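Retcombe estrena una ruta para descubrir los remates de paja de sus tejados

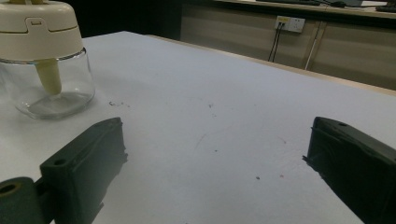

El pueblo ya tiene recorrido propio para los que vamos siempre mirando hacia arriba. Desde enero se puede seguir a pie la ruta de los remates de paja de Retcombe, 2 kilómetros de callejuelas con zorros, faisanes, liebres y hasta una lechuza posada en la chimenea de la antigua herrería (mi preferida, sin duda).

La idea salió de Athina Papadakis, vecina de la calle del molino, que llevaba años fotografiando caballetes y aleros por toda la comarca. Su archivo suma ya 221 figuras, y las de Retcombe aparecen ahora en un mapa plegable dibujado por Chenxi Fan, con cada animal en su tejado y una flecha que indica desde qué lado de la calle se ve mejor. ¡Es una preciosidad!

El tramo más vistoso es la cuesta de la iglesia. Allí trabajó el otoño pasado el techador Stelios Panagiotou, que renovó el caballete de dos casas seguidas y colocó en una de ellas un jabalí con tres crías en fila. «La gente pide sobre todo zorros, así que cuando me encargaron un jabalí me puse a dibujarlo esa misma noche», cuenta. La figura va sujeta con varillas de avellano y cubierta con malla fina para que los pájaros no se lleven la paja.

De la primera tirada del mapa se imprimieron 900 ejemplares y quedan 80, que se pueden recoger gratis en la panadería y en la oficina de correos. Habrá una segunda antes del verano, con las casas de Ismont incorporadas, donde Papadakis tiene localizados un pavo real y un par de gallos enfrentados.

La salida está junto al abrevadero. Conviene ir por la mañana, a eso de las diez, con el sol de frente a los tejados de la cuesta, y llevar prismáticos si se tienen. Las casas están habitadas y se ruega no entrar en los jardines.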